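Cheapest way to ship a quilt without it smelling like a garage?

posted by lurness_linda

I sold a queen size quilt to a lady two states over and now I have to get it to her. I've only ever mailed small stuff (potholders, baby bibs) and the post office quoted me way more than I charged for shipping. She paid $20 for postage. I'd like to not lose my shirt on this! Also my last package got there smelling musty and I still feel bad about it. Do I fold it, roll it, squash it with the vacuum? It has cotton batting if that matters.

3 replies

Fultosen Fabric Nut
Box size is what's killing you. Most carriers charge by how big the thing is once it gets past a certain point, so a fluffy quilt in a big box costs like a load of bricks. Fold it in thirds the long way, then roll it tight and kneel on it while you tie it with cotton tape. Then go find the smallest box that will close over it.

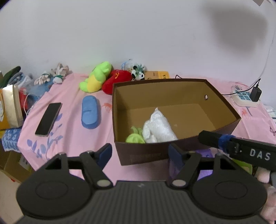 Put the whole roll in a clear plastic bag before it goes in, and tape the bag shut. I got lazy about that once in January and the buyer got a box that had been sitting in slush. For the musty smell, air the quilt out over a chair for a day first, and don't use a box that's been living in the basement. Cardboard soaks up smells like crazy and gives them right back.

I'd skip the vacuum bag with cotton batting. Mine came out with creases that took 90 minutes and a lot of steam to get rid of.

trorkevau_mom
just use a poly mailer, the big gray ones. i've sent tons of them. never had a problem

Patchwork Pat
Poly mailers are fine for a throw but I wouldn't do it with a queen, I had one split along the seam. Do insure it for what she paid, and put a card with both addresses inside the bag in case the label comes off. If you drop it off Sunday it'll just sit there overnight, so I'd wait.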